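Kevby Table Things – README and data card

Print | E-mail this page | Share (59) | Comments (36)

2018-01-24, by Chanida Jaidee 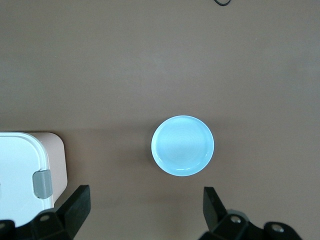
Kevby Table Things is a collection of pictures and written notes about small kitchen objects that stand on a table: bowls, dishes, lidded boxes, cups, and the things people use to close or cover them. We started it as a help for our own catalog work at Srisuk, where the same kind of bowl had three different names in three different lists. Later other people asked if they could use it, so I have written down how it is made and what one can expect from it.

Please read the part about names before you search in the notes. Most of the letters I receive are about this part.

What is in the collection

The present version has 2000 pictures. They show 98 objects, and each object has a short entry in the file objects.txt. One picture can show one object or several. When there are several, each of them is listed in the line for this picture, also when only a part of the object is visible.

The objects come from ordinary homes and from the kitchen at Srisuk. They are things of every day. There is no silver and no old porcelain, and very few objects are worth more than the lunch that was eaten from them. Many are plastic. Some have scratches, and a few lids do not belong to the box they are lying on, which we have noted when we knew it.

Folders

pictures/ – all pictures, in one folder without subfolders
objects.txt – one entry for each object
lines.txt – one line for each picture, with the objects that are visible in it
names.txt – the words we use and the words we decided not to use
changes.txt – what was corrected and when

An earlier version had subfolders by kind of object (bowls, boxes, cups). We gave this up. A picture with a bowl and a box had to be stored two times, and then somebody corrected only one of the two.

How an entry looks

Every entry in objects.txt has the same fields, in the same order:

name: the word from names.txt
shape: seen from above, for example round, oval, rectangle with rounded corners
depth: flat, shallow, deep
color: in simple words, light blue, gray, brown
surface: glossy or matte
closing: none, loose lid, lid with clips, screw lid
marks: rings, lines, letters, damage
remark: everything that has no place in the other fields

Two entries in full:

name: bowl
shape: round
depth: shallow
color: pale light blue
surface: glossy at the rim
closing: none
marks: faint rings in the flat base, one inside the other
remark: the wall is a little lighter than the base when the light comes from above

name: box with lid
shape: rounded corners
depth: not filled in
color: white lid, side wall pale beige to pink in some pictures
surface: not filled in
closing: lid with clips, gray
marks: raised rim on the lid
remark: please see "Colors" for the side wall

The second entry has "not filled in" for the depth. This is on purpose. We fill in a field from the pictures, and a box with a closed lid does not show how deep it is. Ronaldo Barbosa would have liked a measured number here, and for a future version he may be right, but then we must measure everything again and not only the boxes.

Names

A bowl is round or almost round and has a wall that goes up all the way around. When it is low we still call it a bowl, with "shallow" in the depth field. A dish is flatter and wider, and usually you cannot carry soup in it. There are objects between the two. For these we asked three persons, and the word that two of them chose was taken. The other word stands in the remark.

A box has a lid, or it had one when it was bought. We do not write "lunch box", "bread box" or "sewing box", because a box is used for lunch in one house and for buttons in the next. "Container" was in our first list for everything with a lid. It is a good word, but it took in also the jars, and for jars we wanted a separate name.

A clip is the small part at the side that holds the lid down. Other lists say latch, lock, handle or wing. All these words are in names.txt and point to "clip".

A rim is the upper edge of a bowl, or the raised line that goes around a lid. Efa Rees has asked that we use two different words for these two. We have not found a second word that everybody understands, so it stays.

Colors

Color has given us more work than all other fields together. A white plastic wall can look beige or a little pink when the table is brown, and a light blue bowl looks almost white at the rim where it catches the light. We write the color as it looks over most of the object. If a part looks different, we write this part too, with its color, and do not try to decide what the "real" color is.

We use simple color words. "Taupe" was used in some early entries and is now changed to "gray brown" – several readers had to look the word up, and I was one of them.

Please do not use the color field to match paint or new kitchenware.

Tables

The table is not an object in this collection and has no entry. It is mentioned in lines.txt with color and surface, for example "brown, matte". Plain tables are easier for this work than tables with a strong wood grain or a printed cloth, where a clear plastic lid can almost disappear. Pictures with a patterned cloth have the word "cloth" at the end of the line, so that you can leave them out if you want.

Shadows are not mentioned. Zihan Peng tried to note them for one group of pictures and stopped, as two persons looking at the same bowl could not agree where its shadow ended.

Objects that are only partly visible

Very often a box stands at the side of the picture and only one corner and one clip are to be seen. It is listed like every other object, with the word "part" behind it. We do not complete it from memory. If you see one clip, the line says one clip, even if the same box has more of them in another picture.

Empty and full

In lines.txt a bowl is "empty" when nothing is to be seen in it. A box with a closed lid is "closed" and never "empty" or "full". I mention this because a user from Irkik sent us a long list with boxes that she wanted to have marked as empty. It was careful work, but from a closed lid one cannot know it.

Food is written in general words: rice, fruit, soup, bread. We do not name the meal.

What the collection is good for

It was made for naming and describing simple kitchen things in the same way each time. People have used it for shop lists, for lessons in everyday English, and for sorting a shared kitchen. Lok-yiu Lo has used the entries for labels on the shelves at Nollby, with one word and one color on each label, and she sent us corrections for several bowls while doing so.

It is less good for questions about size. There is no ruler in the pictures, and a small bowl near by looks like a large one farther away. It is also weak on metal. Pots and pans are missing completely, and we have only a few metal cups.

Known mistakes

Some dishes from the first months are still called plates in lines.txt but dishes in objects.txt. We correct them when we find them.

The word "glossy" was used too often in the beginning. A rim can shine while the rest of the bowl is matte, and the early entries do not always make this difference.

Two round boxes without lid were listed as deep bowls. One is corrected. For the other we are not sure any more which entry it was.

Corrections and next version

Send corrections with the name of the picture, the field, the old word and the new word. A sentence about the reason is welcome but not necessary. Please do not send a whole changed file, as we cannot see quickly what is different in it.

The next version is planned for February. It will have the jars with their own field for the lid, and the remaining plates will be renamed. If there is time, Efa Rees will also go through the clips and write on which side of the box they sit.

You may copy and change the notes for your own use. When you pass them on, please keep names.txt together with the rest – without this file the entries are difficult to understand.

Print | E-mail this page | Read comments (36)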